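Arm stops with a collision fault when moving a banana from plate to bowl

Posted by violeta_arancibia, Aug 7, 2022
Category: Pick and place > Faults and stops

I have a six-joint tabletop arm with a two-finger gripper, running a simple pick-and-place job on a countertop. The job is to pick a banana up off a plate, move it right, and let it go in a bowl. It worked all through July with a different bowl. Then I changed the bowl, and now I get a protective stop on the move across.

What happens: the fingers close on the banana, the arm lifts, starts to the right, and a moment later it stops with "unexpected force, joint 3." The brakes come on and the banana stays in the gripper. Twice the bowl got shoved along the counter before the arm stopped. I ran the job 31 times yesterday and 12 of those ended in the fault. The other runs finished normally, and that is the part I can't work out. If the path was wrong I would expect it to fail every time.

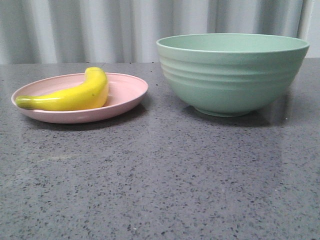 Start position for the job, plate on the left and bowl on the right.

The lift height is set to 155 mm above the counter, measured at the fingertips. I set that number for the old bowl and have not changed it. The new bowl is deeper. I did check by eye with the gripper empty and the fingertips went over the rim, not by much but they went over.

Things I have tried:
Restarting the controller.
Running at half speed. It still faults, but it doesn't push the bowl as far.
Raising the force limit one step. I got fewer stops, but the bowl moved more when it was hit, so I put it back.
Setting the payload weight again in the tool settings. No change.

I'm in a small shop in Golevville and the nearest person who services these is in Mistosmont, so I would like to rule out the simple things before I pay for a visit. Is this a joint problem or a path problem?

3 answers

Posted by durán_bench

Had the same thing on mine, it was the joint 3 encoder cable. Reseat it at both ends. If that doesn't fix it, replace it.

Posted by asora_user_9

Path problem. I would leave the joint alone for now.

The force fault on joint 3 only tells you which joint noticed the push first. On an arm of this layout, joint 3 takes most of the load when something presses on the gripper from the side or from below. The fact that the bowl moved is your answer. Something touched it.

You checked clearance with the gripper empty. With the banana in the fingers, the lowest point is no longer the fingertips. It is whatever part of the banana hangs down below them. Look at how it lies on your plate. The stem end is out over the left rim and the other end curves up toward the back. When the fingers close on a curved thing like that, it can roll in the grip, and then one end points down. If it rolls a little, you clear the rim. If it rolls a lot, the end catches the bowl. That would give you a fault on some runs and not on others, with nothing wrong in the arm.

The second thing is the gap. Your plate and bowl are close together. If your program blends the lift into the sideways move, the arm is already traveling right before it has reached full height. With a narrow gap there isn't much room for that. Look for a setting called blend radius, corner rounding or "smooth waypoints" and see what it is set to at the top of the lift.

What I would do, in this order:

Clear the fault and get the banana out of the gripper with the arm powered down. Keep your hands out from between the gripper and the bowl until the brakes are on. The fingers on some models open a little when power returns.

Turn blending off at the lift waypoint so the arm goes straight up, comes to a full stop, and only then goes across.

Measure the height of the new bowl with a ruler. Then put the banana in the gripper at its worst angle, end pointing down, and measure how far it hangs below the fingertips. Add the two together, add a margin of 30 mm, and use that as your lift height. Jog to it slowly and look at it from the side before you run the job.

Move the bowl farther right if the arm can reach. You will need to teach the drop point again if you do. If you ever had a good run after the bowl was shoved, check the drop point anyway. It may be off from where the bowl is now.

Keep the force limit where it was. You were right to put it back. It did what it is supposed to do.

If it still faults after that, take the bowl away completely and run the same moves with the banana in the grip. A fault with nothing there to hit would point to the joint or the cable, and then I would call the service person.

Posted by plumline

Agree with the answer above. One small addition – grip it nearer the thick part in the middle if you aren't already. Mine used to swing when I held it toward one end. Also a strip of rubber on the fingers helps with the rolling.

I don't think it's the cable. A bad encoder cable on mine gave a different message and the arm wouldn't start at all.

Comment from violeta_arancibia

Thank you. Blending was on, and I didn't know it was. I turned it off and measured the way asora_user_9 said, and the height I had was too low once the banana was hanging. I raised it and moved the bowl over. It has done 9 runs without a stop. I haven't tried it with the bowl taken away. I will leave this open until I've run it for a full day, and I've ordered the rubber strip.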